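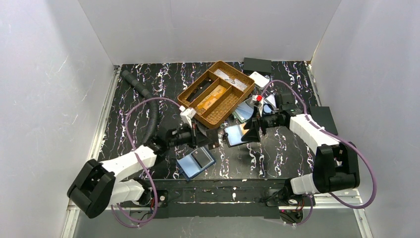

Drendby Bench: README

Drendby is a two-arm tabletop robot cell and the recordings made on it. It was built at Flundus, a shared workshop, and this file covers the bench, the sorting task, the layout of the data and the things known to be wrong with it. If you only want to load the recordings, skip to "Files".

Status

Working, in use, changes most months. The current release is the third. The first two used a different table surface and should not be mixed with this one for training.

The bench

Two arms of the same model are mounted at the front edge of the table, one at each corner, with a long black rail between the bases. Both face the back wall. Each ends in a parallel gripper.

The table top is black with a white and purple marbled pattern. Three white panels close off the left, back and right sides. The front is open so that the operator can reach in and reset the objects. The panels also stop people walking through the background of the recordings, which spoiled a good part of the first release.

Ottmar Buschmann made the table frame and the rail mounts. Britta Voß did the wiring. The purple cables are the arm cables. They are left with a lot of slack on purpose: with short cables the elbow pulled the connector out when the arm folded back towards its own base. If you build a copy, leave enough for a full loop past the elbow and check it by moving the arm by hand with the power off.

The control computer sits under the table. The emergency stop is wired to both arms, and there is no way to stop only one of them. This was discussed and we decided to keep it.

The task

The task is sorting small parts for the workshop's repair evenings. Flat parts and boxed parts are laid out on the table and the arms put them into a woven brown tray with four compartments. The tray stands at an angle towards the back of the table. Items that do not belong in the tray stay on the table beside it or are pushed to the back.

Objects in the current set:

flat blue-tinted panels, more than one size
a dark green flat item
a silver-grey flat item
a small tan cardboard box
black boxes, flat and square
a white rectangular case
a black rectangular block

None of the objects is powered and none has to work after the session. The blue-tinted panels are the hardest to pick up. They lie almost flush with the table, they reflect the lights, and they end up leaning on each other. The usual method is for one gripper to tip up an edge and the other to take hold of it. Operators were free to find their own way of doing this, so the recordings show several.

There is no fixed rule for which compartment takes which object. The operator is given a written instruction before each episode, for example "put the cardboard box in the middle compartment", and that instruction is stored with the episode.

Recording

All episodes were driven by a person with a pair of hand controllers. Nothing in this release was recorded from a trained policy. Operators were Noémi Gulyás, Vesela Vukčević and Lieselotte Reuter. Noémi also wrote the recording script.

The release has 877 episodes. Of these, 35 are marked as failed and have been left in. A failed episode is one where the operator gave up, the emergency stop was pressed, or an object left the table. Episodes where something was dropped and picked up again count as successful if the instruction was carried out in the end.

The longest episode allowed is 300 seconds. The script stops by itself at that point and the episode is marked as failed.

Between episodes the operator resets the objects by hand. The starting layout is not measured. We tried using printed outlines for a while and stopped, as the layouts became too similar.

Files

Each episode has its own folder, named with the episode number. Inside it:

video.mp4, from the fixed camera
joints.csv, joint positions for both arms, left arm first
grip.csv, gripper opening for both arms, 0 is closed
note.txt, the instruction as given to the operator
meta.json, operator initials, result, table lighting setting

The two csv files use the same clock. The video has its own clock, and the offset is given in meta.json under "video_offset". Apply it before lining anything up. The loader script does this for you unless you pass --raw.

The folder called "lammers" holds the calibration files. It is named after the software branch it came from and the loader expects that name, so please leave it as it is.

Known problems

The camera does not move, and the arms often hide what the grippers are doing. This is worst when both arms work near the right side of the tray.

In 17 episodes the grip.csv for the left arm stays at a single value all the way through. The gripper was working and the logging was not. These are listed in bad_grip.txt and the loader skips them by default.

The marbled surface confuses simple background subtraction. White flecks get picked up as small objects. We have no fix for this and do not plan to change the table again.

The tray is light and slides when an arm leans on it, so its position at the end of an episode may differ from the start. Do not treat it as fixed.

Lighting was changed in September, when the old tubes were taken down. Episodes from before and after are both included. The setting is in meta.json as "old" or "new".

Building your own

Drawings for the frame and the panel fixings are in the "build" folder. A second bench is being put together at Skirnstead from the same drawings, with a deeper table, and their changes will be added as a separate set of files once they have run it for a while. Please don't ask us for the arm settings used there, as we don't have them.

Use the screws given in the parts list for the base mounts. Longer ones go through the table top and touch the frame.

Licence and contact

The recordings and drawings may be used and changed for any purpose, as long as Drendby is named. The loader has its own licence file. Report faults through the issue tracker and give the episode number. Questions about the wiring go to Britta, questions about the data to Noémi.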